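Coat tree or wall hooks for a big open room?
Posted in Storage & Organizing – Shared spaces

pelhamstreet
We rent a unit in the old Ayala building, 2,000 square feet, one big room with a metal ceiling and block walls. People have been dumping coats on chair backs and on whatever table is closest to the door. It looks bad and things get mixed up.

I was told to "just get a coat tree." I'm looking at the Durkine one, which is $90 and has the usual pole with hooks coming out of the top. The listing says it is "stable under any load," which I don't believe for a second. Every coat tree I've ever used leaned, and my parents' went over at least once every winter. The reviews are no help. Half of them were clearly written the day the box came.

The other option is a rail of hooks screwed to the wall by the door. The landlord is picky about holes in the block, so I'd have to ask, and he takes forever.

So does a coat tree work in a room like this, with people coming in and out all day? Or am I buying something that will be on the floor by Friday?

thirdshift_dana
We've had one for years and it's fine. Put the heavy coats on opposite sides. Get one with a wide base.

obrien_basement
I'd push back on "it's fine." It may be fine for scarves. The question is what you hang on it and who hangs it.

A coat tree is a pole with all of its load at the top. Four wet parkas on one side will beat most of the bases sold at that price, and people don't walk around to the far side to balance it out. They use the hook facing the door, every time. I've watched a whole office do this. The advice to spread the weight is correct and I have never seen it followed.

Things I would check before paying for one:

The weight of the rack itself. If the listing gives you the height and the color but leaves out the weight, assume it's light. I had one from Imov that I could pick up with two fingers, and I ended up bolting it to a paving slab. Now it weighs around 40 pounds and stays put, and it's also a paving slab in the middle of a room.

How the pole is joined. Most ship in sections that screw together. The joints work loose, and then it leans even with nothing on it. Ask the seller how many sections. If they don't know, that tells you something.

The tips of the hooks. Round ball ends are better than bare rod. A bare end will poke a dent into the shoulder of a sweater, and at face height I don't love it anyway.

"Stable under any load" is meaningless, by the way. No shop tests that. I'd like to see them hang a backpack full of books on it.

As for whether one belongs in a big room at all, I'm less negative than I sound. You get to use it from all sides, which a wall rail can't give you, and you can move it when the layout changes. Skerkumine went that way in their space, and their ceiling sounds a lot like yours.

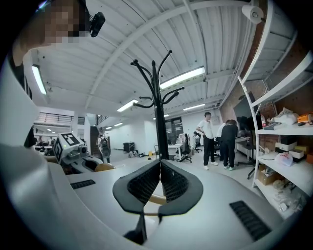
Photo credit: Skerkumine, shared workspace page

It's a tall black one with curved hooks going out in every direction, ball tips on the ends. I can't see the base in that shot, so don't take it as proof of anything about tipping. What I do think you can take from it is that a dark pole stands out well against a white corrugated ceiling and a lot of overhead lights. That matters more than the catalogs let on. A thin pale rack in a bright room gets walked into.

If you go ahead, keep it out of the straight line from the door to wherever people sit. A bit to one side, close enough that they'll use it without thinking. If it's more than a few steps out of the way, the coats go back on the chairs and you're out $90.

And ask the landlord about the wall rail now anyway. Hooks in a block wall, put in with proper anchors, will outlast any tree. If he says no you've lost an email.

pelhamstreet
Thanks. I wrote to Durkine and asked for the weight and the number of sections. They wrote back that it is "sturdy and easy to move," so I still don't have either number. The landlord hasn't answered yet. I'll probably hold off on the tree until he does.

thirdshift_dana
Ours has never fallen over, for what it's worth. It's in a corner though, and most people here leave their coats in the car.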